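News from the data room: the dish rack set is growing

Since March our small group at Junivora has been collecting examples for the new table-work model, and many readers asked us how it goes. In this issue I try to give an answer that is a little longer than the usual two lines.

The task we are recording now is called Bullow in our list. The names come from Nima Hosseinzadeh and they have no meaning, so please do not look for one. In Bullow the two-arm robot has to work with plates and a dish rack. A person controls both arms from the next room, and everything the arms and cameras report is saved as one episode. When the operator is satisfied, she presses the pedal and the episode is closed. When she is not satisfied, she presses it two times and the episode goes to a separate folder, where Tahmineh Ranjbar looks at it later. We do not delete these episodes. In the earlier task, Fundo, we deleted them, and afterwards we missed them very much when we wanted to teach the model how to recover from a bad grip.

At this moment we have 1,543 episodes of Bullow that passed the review, and 300 more are waiting for it. Fundo was closed with 2,568, but the episodes there were much shorter, so the two numbers should not be compared directly.
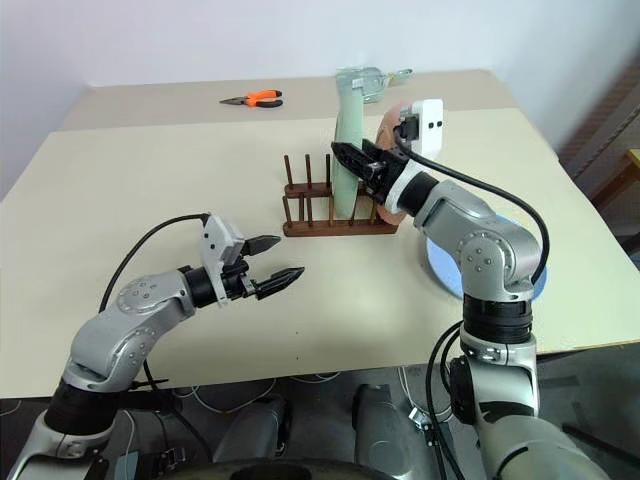 Bullow at work: the right gripper holds the peach plate at the rack, next to the green one. The left gripper is open.

The most difficult part is the angle of the plate. A plate has to come between the dowels almost straight, and the operator sees it mainly from its edge. Homa Taheri, who has recorded more episodes than any of us, now turns the wrist while the plate is still far from the rack and only then moves closer. Her episodes are slower than mine, but the movement is clean and the review takes less time. We have asked all operators to try her way for two weeks – it is not yet a rule.

We also changed how we arrange the table. Before, each operator put the objects where she liked, and after some time we noticed that we all like the same places. Now a short script prints a layout card before every tenth episode. It says where the rack goes, which plates are used, and which objects that do not belong to the task should be left on the tables. Pliers are on many cards. The model should learn to leave them in peace.

Two requests to those who help with labels. Please write "insert" only when the plate is released in the rack, and "approach" for everything before. And please use the color names from the list, so "peach" and not "orange" or "pink". Golshifteh Soltani had to correct 1,421 labels last month, and most of them were colors.

The next task, Tăng, will start when Bullow is closed. Fatemeh Ahmadpour is preparing the layout cards for it and would be glad to receive suggestions for objects, by mail or on the paper at the door.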